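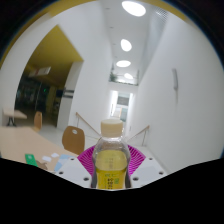
Kelholm, Mar 23, 2023 -- Bronedum today released version 2 of Coneck, our software for turning hand-held gripper recordings into motion plans a robot arm can follow. It's out now for everyone on a current license, and new customers can download a 60-day trial from our website.

We're a small company, so I get to write these announcements myself, and I'll try to keep this one readable. (The full release notes are a lot longer and a lot drier.)

If you've used Coneck before, you know the basic routine. Somebody picks up a hand-held gripper with a wide-angle camera on it, walks up to a table and does a job by hand: picks up a bottle, moves it, sets it down, goes again. Coneck takes the video, works out how the gripper moved through the room, and gives you a clean path with the grip opening and closing at the right moments. Version 1 did that pretty well on a tidy bench with good light and nothing shiny in sight. Our customers, it's fair to say, don't all work on tidy benches!

So most of the work in this release went into perception. Clear bottles have been our number one support topic since the day we opened the support desk. You've got see-through plastic, a liquid that bends whatever is behind it, print on the far side showing through backwards, and bright spots from the ceiling lights sliding over the surface as the camera moves. The old tracker would latch onto one of those bright spots and follow it happily across the room. The new one, which we call Peng, looks at the outline of the object together with the gripper fingers around it, and it pays much less attention to what's going on inside the outline. In our own test set of 1,000 bottle pickups, version 1 lost the object in 332 of them. Peng lost it in 20. I asked the team to run that test again before I'd put it in a press release, and they did, and I got the same number back.

The second big change is how Coneck handles the room itself. White walls give a tracker very little to hold on to, and glossy floors give it too much. Peng now scores each part of the view as it goes and leans on the steady stuff -- chair backs, handrails, door edges, the lines where a wall meets a ceiling. You can see the scores as a color overlay in the review window and paint over anything you'd like it to ignore. I use the paint tool more than I expected to, mostly on glass.

A few smaller things I'm fond of:

Soft fingers are now modeled properly. If your gripper has ribbed, flexible fingers that spread when they close on something, you can load their shape and Coneck will allow for the bend when it works out the grip width. Before this you had to type in a correction by hand, and I know how many of you kept those corrections on sticky notes.

The planner checks reach earlier. It used to build the whole path and then tell you that your arm couldn't get there. Now it flags the trouble spot while you're still trimming the recording.

Export is quicker to set up, too. You pick your arm once per project and Coneck remembers the joint limits, the tool offset and the speed cap.

There are still things it doesn't do well. Two people recording at the same table will confuse it if their hands cross, and long stretches in the dark are going to need a manual fix. We're working on the first one now and plan to have an update out in May.

Projects made in version 1 open in version 2 with no conversion step. Recordings you gave up on are worth running again, and I'd start with the bottles. Please keep a copy of the original project, as version 1 can't read files saved by the new release.

Pricing hasn't changed. Schools and university labs still get the reduced rate, and the trial includes every feature, with export turned on.

About Bronedum

Bronedum makes control and perception software for people who teach robots by showing them. The company is based in Kelholm and has developed Coneck there from the first version. Press questions, review copies and requests for a demo can be sent through the contact form on our website.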